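Section 4. Setting up the hand-held gripper pair

Read this section before you touch the grippers, including if you have used the old pair at Prerkthorpe. The supplier's quick-start card says the Hivar cell is "ready in minutes". It may be, if you don't mind throwing away a morning of recordings. The steps below were written by Hashini Barua and corrected by Keabetswe Hlongwane after the October refit, and where they disagree with the card, follow these.

4.1 Before you start

1. Switch the cell off at the wall and wait for the fan in the control box to stop.
2. Put the white board on the table. It should lie flat and not rock. If it rocks, turn it end for end and try again.
3. Check both triangular plates. Push each one gently with a thumb. Any movement at all means the screws want tightening, whatever the last person wrote in the log.
4. Run a finger along each cable, from the gripper to the first clip. Look for kinks and flattened spots.

Caution: Do not lift a gripper by its cable. The plug will hold the weight for a while and then the signal will start dropping out, usually weeks later, when it is hard to trace.

4.2 Pairing left and right

1. Switch on. Leave both grippers on the board with the jaws shut.
2. Wait for the steady tone. The card says to wait for the first beep. The first beep only tells you that the box has power.
3. Pick up the left gripper and open and close it 3 times. The left-hand bar on the Tultudine screen should follow it.
4. Do the same with the right. If the wrong bar moves, the plugs are swapped. Change them over at the box and start 4.2 again. There is a menu option that claims to swap the sides in software. Thaddeus Dunleavy has tried it on two releases and it swapped the bars on the screen but left the recordings as they were.

4.3 Zero and grip check

1. Hold one gripper in each hand over the board, wrists relaxed, cables falling clear of your forearms.
2. Bring the jaws towards the middle of the board, keep still and press Zero.
3. Read the drift figure after one minute. Anything up to 9 is acceptable. Above that, zero again. If it is still high after a second try, go to 4.5.
4. Stand a bottle of drink on the table and close the fingers on it at the shoulder end of the label, one contact block to each side. Both ridged faces should meet the plastic. Close slowly and stop as soon as they touch.
5. Note the opening figure, let go, and repeat with the other gripper.

Holding position for the zero, and finger position on the bottle:
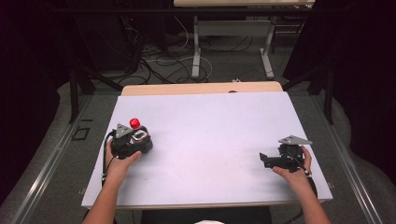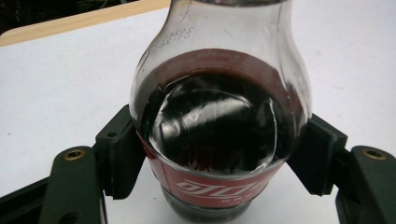
Note: The two opening figures will not match exactly. The card says they will. We allow a difference of 3 and have never had cause to regret it. If you get a perfect match, check that the screen isn't showing you the same gripper twice.

Note: Use a bottle that still has drink in it. An empty one gives under the fingers and you will be measuring the bottle. Don't use glass.

4.4 The automatic calibration

The Auto button runs a routine that is meant to replace 4.3. It takes 65 seconds and finishes with a green tick. Elmarie Mabaso ran it one Thursday with a finger block deliberately left slack, and it gave her the tick. You may run Auto if you like, but do 4.3 afterwards and put down the figures from 4.3 in the log.

4.5 If the drift will not settle

1. Check for a cable trapped under the board or pulled tight over the table edge.
2. Swap the cables between the two grippers. If the fault moves with the cable, replace the cable.
3. If the fault stays with the gripper, switch off and take off the contact blocks. Wipe the mating faces with a dry cloth. Do not oil them. Refit and tighten by hand, then a quarter turn with the short key.
4. Switch on and go back to 4.2.
5. Error 605 on the screen means "sensor warm-up" according to the supplier. In this cell it has nearly always meant a plug not pushed home. Reseat the plug first, and only then wait for anything to warm up.

Caution: Keep your fingertips out of the linkage while the power is on. The force is small but the links will pinch.

If none of this helps, label the gripper with the fault and the time, and leave it in the Adams cabinet for Isauro Quintero. Do not update the firmware in the hope that it will help. An update wipes the stored zero for both sides, and

the old release can't be put back from this desk.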